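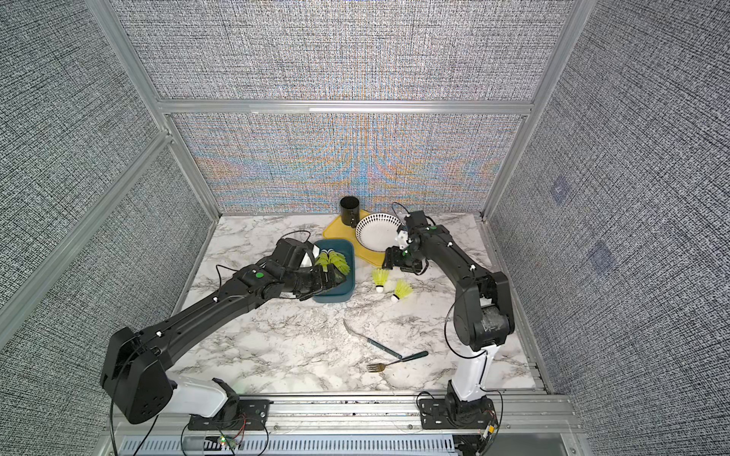
Die Schallabsorption textiler Trennwände hängt in Büroräumen stark vom Strömungswiderstand der Bespannung ab. Võ und Laxdal fanden für offene Gewebe nur geringe Unterschiede zwischen den Herstellern. Dicht gewebte graue Stoffe, wie sie hier zwischen Aluminiumprofilen sitzen, sind weniger gut untersucht. Auf Fotos neigen sie zu farbigem Moiré, was die optische Bestimmung der Fadendichte erschwert - wir haben sie deshalb unter der Lupe ausgezählt.

Untersucht wurden 11 Gewebe, jeweils mit drei Proben. Der mittlere Strömungswiderstand lag bei 773 Pa·s/m. 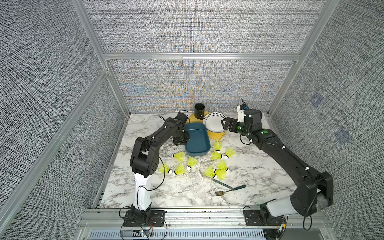
*Abbildung 1: Graue, strukturierte Wandfelder in einem Rahmen aus Aluminiumprofilen.*

Am Rand zur Abschlussleiste kann das Gewebe stärker gespannt sein als in der Feldmitte. Proben aus einem Randstreifen von 70 mm gingen nicht in die Auswertung ein.
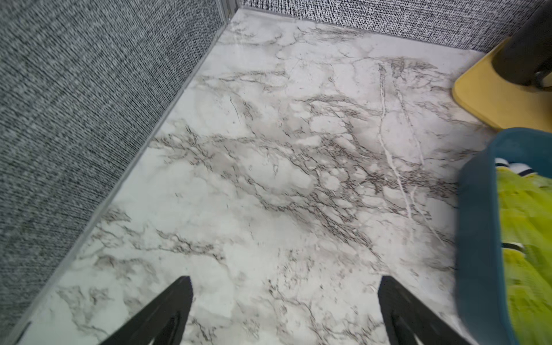

## 3.2 Einfluss der Reinigung

Nach der Trockenreinigung änderte sich der Strömungswiderstand bei drei Geweben messbar.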